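Tastindale Film Society Boards > Now Showing > Grulline (restored version)

Thread: Grulline — is the new ending better or just longer?

mschumacher_dex
Nov 14, 2020
Watched the restoration last night with my brother-in-law, who fell asleep before the ferry and woke up for the ferry again, because there are now two ferry scenes. For anyone who hasn't kept up, the old version of Grulline ends with Stenard walking out of the customs shed and the door swinging. The new one follows him down to the dock, has him argue with a man about a suitcase, and then gives us the door. I liked the suitcase. I don't think I needed the suitcase.
The picture quality is lovely, though. You can finally tell the two sisters apart in the night scenes.

perla_t
You could always tell the sisters apart. One of them is the villain.

mschumacher_dex
I watched it on a tape recorded off late-night TV, Perla. In my copy they were both a gray smear with an accent.

ctequena_rows
Strong vote for the old ending. The whole movie is people refusing to explain themselves, and then the director comes back years later and has Stenard explain himself to a guy with a suitcase. Who asked for that? Also the new subtitles are a crime. "You have the manners of a goat" was the best line in the picture and now it's "You're very rude."

matus_s
I can speak to the goat. The original line has no goat in it. The word is closer to "unbrushed." Whoever did the old subtitles was having a good time at work. The new ones are dull and accurate, and I have decided to be unhappy about both.

ctequena_rows
I didn't want to know that.

puri.tejada
Going against the room here. I never cared for Grulline until this cut. The old one always struck me as a movie that ran out of money and called it mystery. (It did run out of money! There's an interview in the booklet with the editor, Sepúlveda, where she says they had the dock booked for two nights and got rained off both.) So the suitcase scene was in the script from the start. They went back and finished it from test footage. If you love the swinging door, fine, but you love a weather report.

perla_t
Plenty of great movies are weather reports. An accident can be the right choice if you have the sense to leave it alone, and for years they did leave it alone. My issue is the pacing. The shed scene used to go straight into the door and your stomach dropped. Now there's a stroll.

puri.tejada
It's a short stroll.

perla_t
It's a stroll with a flute.

mschumacher_dex
The flute is new, right? I thought I was losing it.

matus_s
The flute is new. The booklet calls it "recovered from the composer's sketches." I would like the composer's sketches to be put back.

lowbalcony
Does the booklet come with the regular disc or only the numbered one? Shop here has number 1771 and wants 110 bucks for it, which seems steep for a movie I've fallen asleep in twice.

puri.tejada
Both have the booklet. The numbered one adds a poster and a cardboard sleeve that won't survive the first time you open it. Get the regular one. Mine is number 2143 and I have never once felt good about that.

ctequena_rows
Wait, I thought the numbered run was 500?

puri.tejada
That was the first announcement. Then preorders went well and 500 turned out to be more of a mood.

matus_s
Okay, I sat down with both versions this afternoon and went scene by scene with a notepad, so you don't have to. Leaving the ending aside, there are changes nobody here has brought up. The card game is shorter. The aunt's phone call is now heard from her side of the line, and I think that's a real improvement, she was wasted before.
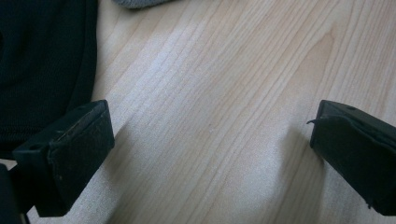 The market scene has been put back before the wedding, so when Stenard turns up with the bruise you already know where he got it. I go back and forth on this one. In the old order you spent the whole wedding wondering if the bride's father hit him, and the father is played so shiftily that it worked. Now he's just a nervous man at a wedding. On the other hand, the toast makes sense for the first time in my life.
The ending I would keep short. Sorry, Purificación.

puri.tejada
You're allowed. I'm more bothered that you agree with Perla.

perla_t
The aunt's call is better, I'll give them that. I'd take the aunt, the cleaned-up night scenes and the old order, then the door, no flute.

ctequena_rows
And the goat.

matus_s
There was never a goat.

ctequena_rows
And the goat.

lowbalcony
Bought the regular one. Which version do I watch first?

perla_t
Old.

puri.tejada
New. The old one is on the second disc, under Extras, below the trailer.

mschumacher_dex
They put the original under EXTRAS?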